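How to Sort and Label a Small Home Library

By Larysa Ivanyshyn
Nov 25, 2020

I moved apartments three times, and each time the books were the worst part. In the last move I decided to put them in a real order and keep them that way. It took me four evenings for 888 books. I will write down the steps as I did them, so you can repeat them or change what does not fit your home.

What you need

A pencil and a soft eraser
Small paper labels that come off without damage
A dry cotton cloth
A notebook, or a simple table on your computer
Bookends, two for each shelf you will work on
A clear table or a clean piece of floor

Do not buy new shelves before you start. I wanted to do this, and I am glad that I waited. After sorting I needed less space than before.

Step 1. Take down one shelf only

Many guides tell you to take all the books down at once. I tried it in the old apartment and we could not walk to the kitchen for two days. Take one shelf, put the books on the table with the spines toward you, and wipe the empty shelf. Let it dry completely before any book goes back.

Step 2. Clean each book

Hold the book closed and firmly by the front edge. Wipe the top from the spine outward, so the dust does not go down into the binding. Then wipe the covers. For shiny covers the dry cloth is enough. Please do not use window spray on them. I lost the gold letters on an old cookbook in this way.

Step 3. Make the big groups

Start with groups that your family will understand without asking you. Mine are:

Fiction in English
Fiction in Ukrainian
Cooking and garden
Travel and maps
Children
Everything for work and study

If one group is more than two shelves, divide it. If it has only a few books, put it together with its nearest neighbor.

Step 4. Order the fiction by the author's last name

Inside the fiction group, go by the last name of the author. This sounds easy, but the spine can confuse you. On many popular novels the name of the author is much bigger than the title, and the first name and last name can be in different sizes. Read the whole spine from one end to the other before you decide where the book goes.

Step 5. Order the series by number

With a series you have to choose. You can keep the books by the alphabet of the title, or by the order in which the story goes. I prefer the order of the story. Look for the number first. Sometimes it is a part of the title and is printed on the spine in large type, and then the work is fast.

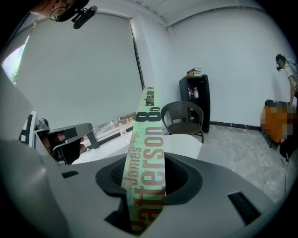
James Patterson's 8th Confession, with the number on the spine.

When the spine has no number, open the book and look at the page with the list of other titles by the same author. Write the number very lightly in pencil on the first blank page, in the top corner. Next time you will not need to search again.

Leave a little free space at the end of each series. I leave the width of two fingers.

Step 6. Put on the labels

I label the shelf and do not label the books. The glue can leave a mark, especially on covers with foil or shine. For the shelf I used Tumus paper labels, the narrow ones, and wrote the letters with a pencil first and with a pen one week later, when I was sure.

Step 7. Write the list

In the table I keep four columns: author, title, series number, and shelf. A fifth column says who has borrowed the book. My neighbor has had one since last year, and now I at least know which one.

Common mistakes

Books pushed too tight. You should be able to take one out by holding the middle of the spine, without pulling at the top.

Tall books lying on top of the row. They are forgotten there.

Heavy books on the highest shelf. Put them on the lowest one.

If you have questions about books in two languages on the same shelf, write to me in the comments. I will add a separate page about it when I finish with the cookbooks.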